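Chapter 4
Counting Without Counting: An Introduction to Recursion

When I was 17 I had a summer job in a toy shop called Kallio, and the slowest hour of the day was the one right after lunch. My boss, Eylül Karakaya, kept a disk puzzle by the register and told me I could go home early if I solved it with all 10 disks. I never once went home early!

You've probably met this puzzle. It's the Tower of Hanoi: three pegs, a stack of disks with the biggest on the bottom, and the job of moving the whole stack to another peg. You move one disk at a time, and a bigger disk can never sit on a smaller one. That's all there is to it, and I still managed to get lost every afternoon (usually somewhere in the middle, with no idea which way I'd been going).

What I was missing is the idea this chapter is built on. Suppose you already know how to move a stack of 2 disks. Then three disks is easy. Move the top two out of the way, move the big one, and put the two back on top of it. And if you can do three, you can do four the same way. Each puzzle has a smaller copy of itself tucked inside — twice, in fact — and you keep going down until you reach a single disk, which you just pick up and move.

Let's write that down. Call the number of moves for n disks M(n). Moving one disk takes one move, so M(1) = 1. For anything bigger, we do the smaller puzzle, make one move, and do the smaller puzzle again:

M(n) = 2M(n − 1) + 1

Try the first few by hand before you read on. You should get 1, 3, 7, 15, 31. Do you see the pattern? Add one to each and have another look. In Section 4.2 we'll prove the formula you've just guessed, and in Section 4.3 we'll use it to find out how long a patient person would need for 100 disks (bring a snack).

Grab some coins of different sizes and three saucers if you don't own the real thing. I mean it — moving pieces around with your hands will teach you more than my next two pages will, so start with three coins and keep a tally as you go.

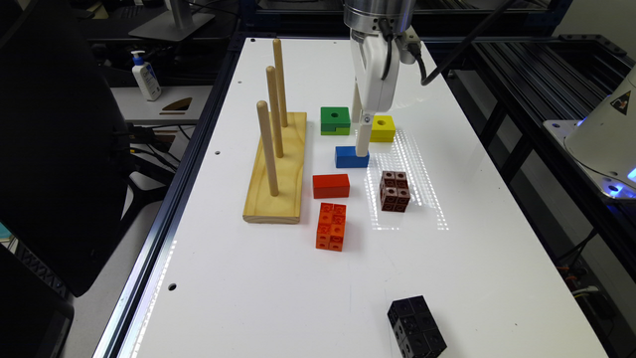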